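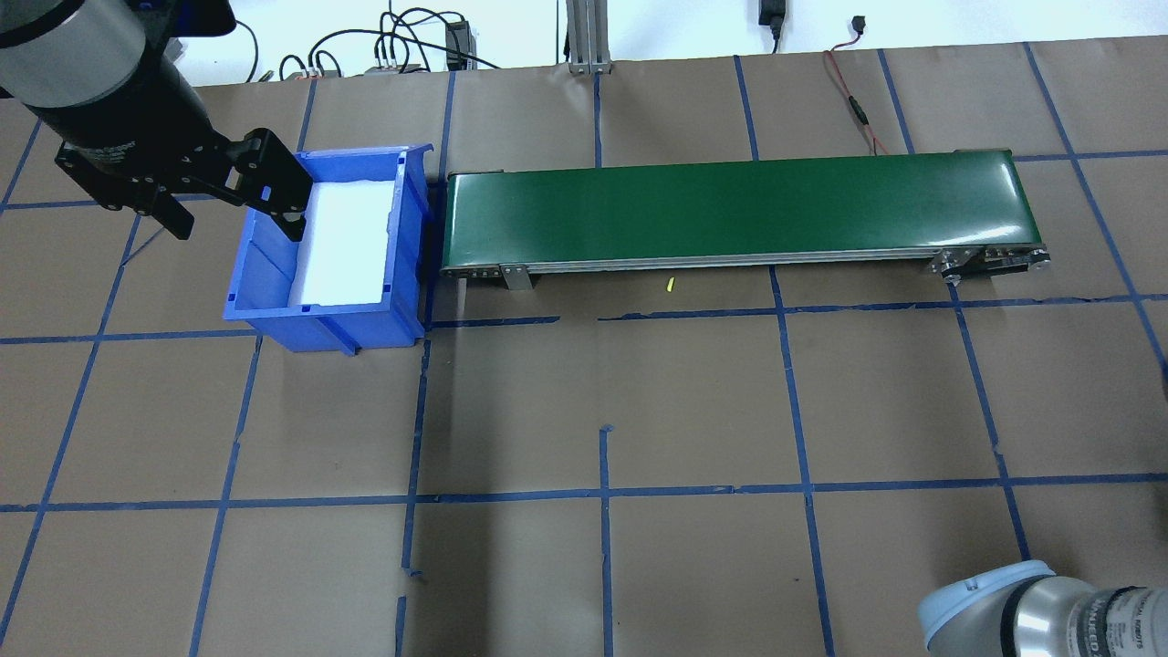 Arneck Nulline 900 Battery Maintainer: Long-Term Review

Summary
The Nulline 900 is a wall-mounted battery maintainer intended for cars that stand unused for extended periods. It is offered by Arneck as the successor to the Prasex, a bench-top unit that remained in the catalog for many years. Our organization keeps a small collection of touring cars from the 1980s and 1990s, and the unit was assessed over one full storage season, from November to the end of March.

Installation
The housing is fixed to the wall with four screws, which are supplied. Wall anchors are not. The output lead measures 15 feet and reached the battery of every car in the building, including two sedans with the battery mounted in the trunk. The ring terminals are of good quality and fit standard clamp bolts without modification. A fused quick connector allows the car to be released in a few seconds.

The printed manual runs to 40 pages, of which the English section is clear and complete. Owners should read the part on battery type before first use. The unit does not detect the difference between a conventional flooded battery and a sealed glass-mat battery, and the correct setting must be chosen by hand.

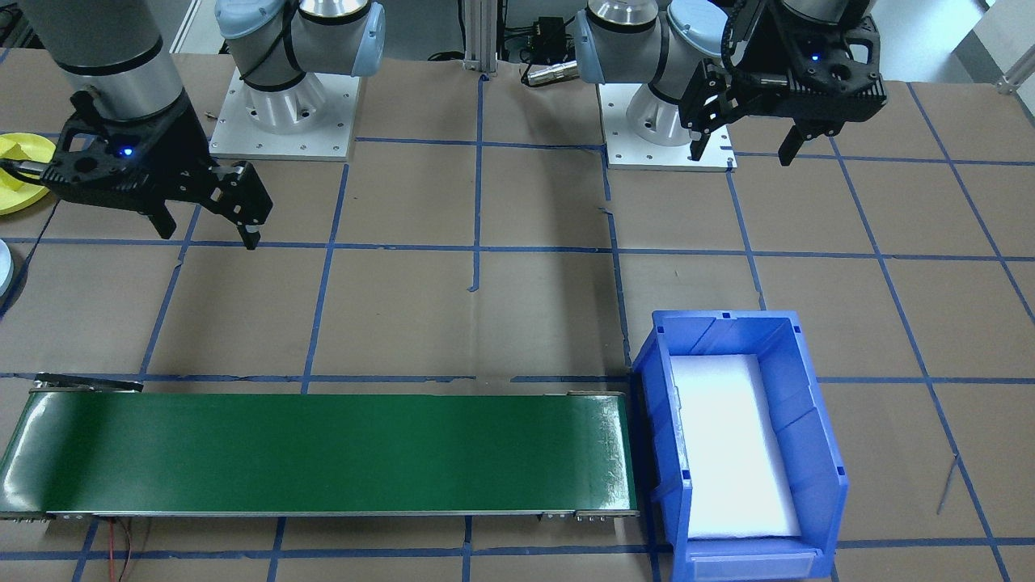
Two arms mounted at the back of a taped work surface.

Performance in storage
Three cars were maintained in rotation. The first, a convertible with a factory alarm and a power roof, has a high standby draw and had previously required a jump start every spring. It was connected for the greater part of the season and started at the first attempt in March. The other two cars, both coupes with simpler electrical systems, were connected for alternating periods and also started without assistance.

The maintainer holds its settings after a loss of power. The Prasex did not, and returned to its default mode after each outage. This change alone will justify the replacement for many owners.

Some shortcomings were noted. The status light is very bright and cannot be dimmed. The mode button requires firm pressure, and its label is difficult to read from a standing position if the unit is mounted at the recommended height. Error code 1604 appeared twice on the convertible and is listed in the manual only as "check connection." Cleaning the battery posts removed it.
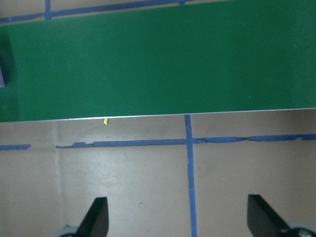
Noise is low. There is no fan, and the housing became slightly warm during the bulk charging stage. The optional Zoubi extension lead was also fitted for a short period and caused no loss of function, although its connector is stiffer than the original and should be pressed fully home before the unit is switched on.

Suitability
The Nulline 900 is recommended for owners of one or two cars with a 12-volt system. It is not suitable for 6-volt vehicles, and Arneck does not offer an adapter. Collections that need to maintain several cars at the same time should consider a multi-channel unit instead.

Rating: four out of five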